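Progress report to the Florley fund, July 8, 2025
Prepared by Tanveer Hashmi, Jornstead

The evening language courses continued in this period as planned. Nearly 90 people are now registered, most of them in the beginner groups. The waiting list is shorter than in spring, but the group for parents is still full and we had to refuse new names. 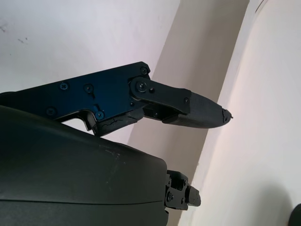
Attendance went down in the last weeks before summer – this is usual for us, as many learners take seasonal work. Ward Van Loon called the absent learners and most of them wish to come back in September.

We lost two teachers, both for family reasons. One place is filled already. For the other we have spoken with the Verstraete school, and we expect their answer soon.
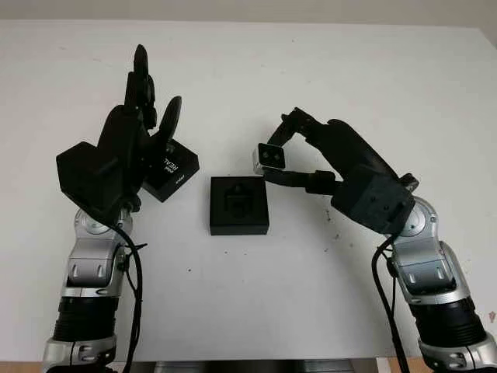

A black block on the white tabletop, between two black robot hands.

The spending is within the budget except for books, where the price rose by 5 percent. We ask your permission to move a small amount from travel to books. The Flolau branch has not yet sent its receipts, so its costs will come with the next report.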